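Section 4: Putting Your Utensils on the Carousel

OK, so by now you've got the pole screwed into the base and the spoked top pushed down until it clicks (if it didn't click, go back to Section 3, I'll wait). This is the part I like best, because it's where the thing finally starts to look like it belongs in a kitchen! I wrote these steps for the Grevever stand, but the older Trestex one goes together the same way apart from the screw in the bottom.

What you need for this section: your stand, your utensils, a dry dish towel, and a bit of clear counter. Ten minutes is plenty. My brother-in-law Gyula Dobos did it in four, but he skipped the washing and had to take everything off again.

Before you start

1. Wash everything, even if it came sealed in a box. New silicone has that smell. Dry the handles well, and poke a corner of the towel through the hanging holes, where water likes to sit.

2. Lay the utensils out on the counter with all the handles pointing the same way. You're looking for two things here: does each one have a hole or a loop at the end, and is the hole big enough to go over the hook? Anything without a hole goes in a crock or a drawer.

3. Sort them by weight. Ladles and big solid spoons in one group, spatulas and whisks in another. You don't need a scale, just pick them up.

Note: Tongs don't hang well on this stand. The two arms want to spring open and they shove the neighbors off. I lay mine flat at the back of the counter.

Loading the stand

4. Set the stand where it's going to live and give it a spin with nothing on it. Leave a hand's width between it and the wall, or the longer handles will knock as they come around.

5. Gather up your first few utensils in one hand, heads down and handles up. That way the holes are right at the top where you can see them, and you're already holding everything the way it's going to hang.

6. Hang the heaviest one first. Tip the handle slightly toward you, slide the hole over the hook, and let go slowly.

7. Hang the next heaviest one directly across from it. Then keep going back and forth across the circle until the heavy group is done. Please don't go around in order like numbers on a clock! I did that my first time with a full set of metal ladles and the whole thing leaned over like a tired Christmas tree.

8. Fill in the gaps with the light ones. Spatulas next to each other should face the same way so the blades nest a little and don't bump.

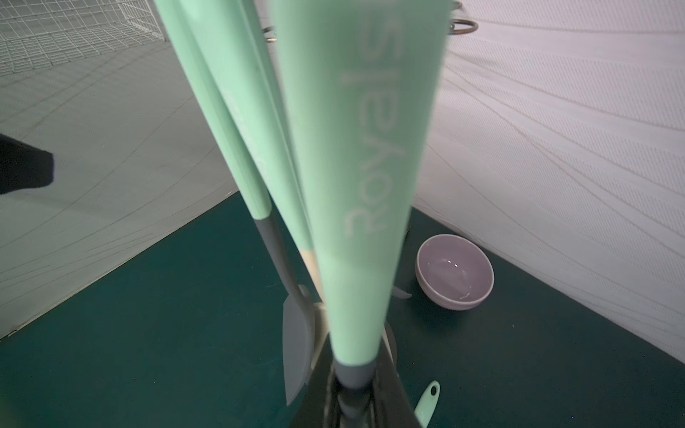
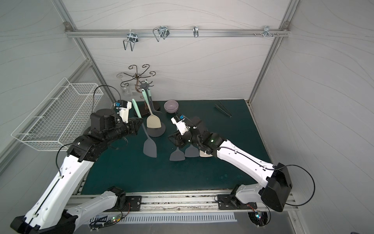 9. Spin it again, gently, one full turn. Listen for clinking. If two heads touch, swap one of them with something narrower and try again.

10. If you have more utensils than hooks, stop there. Doubling up two handles on one hook works for maybe a day, and then you reach for the spoon and the slotted turner comes along too.

Caution: The stand is rated for 1,468 grams in total, spread evenly, and no single utensil over 200 grams. Cast iron and thick stainless pieces can go past that easily, so weigh them if you're not sure. Overloading bends the hooks, and they don't bend back very nicely.

Caution: Keep the stand well away from the burners. Silicone heads put up with a lot, but the plastic parts of the handles don't, and wooden sections will dry out and crack if they're sitting in the heat every night.

If it wobbles

Take everything off and check the base first. Nine times out of ten there's a crumb under it, or it's sitting half on and half off a mat. Put it all the way on the mat or all the way off. If it still rocks with nothing hanging on it, tighten the screw under the base a quarter turn and no more. (Zoltán Szilágyi wrote to me in December to say he'd cracked his by giving it a full one. Sorry, Zoltán, I've made the warning bigger.)

If it only wobbles when it's loaded, go back to step 7 and redo the heavy group.

Mugs and bowls

People ask me if they can hang cups on the empty hooks. No, please don't, the hooks are too short and the cup will swing off when you spin it. A mug tree next to the stand does the job much better, and the two look nice together. A small bowl set in front is handy too. I use mine as a spoon rest while I cook, and it saves me wiping the counter so often.

Cleaning

Wipe the base and the hooks with a damp cloth once a week (I do mine on Wednesday, when the trash goes out). Skip the scouring pads, they take the finish off. The top lifts off if you press the tab in and pull straight up, but empty it first.

Replacement hooks are part number 748, sold in pairs. Section 5 covers the wall bracket.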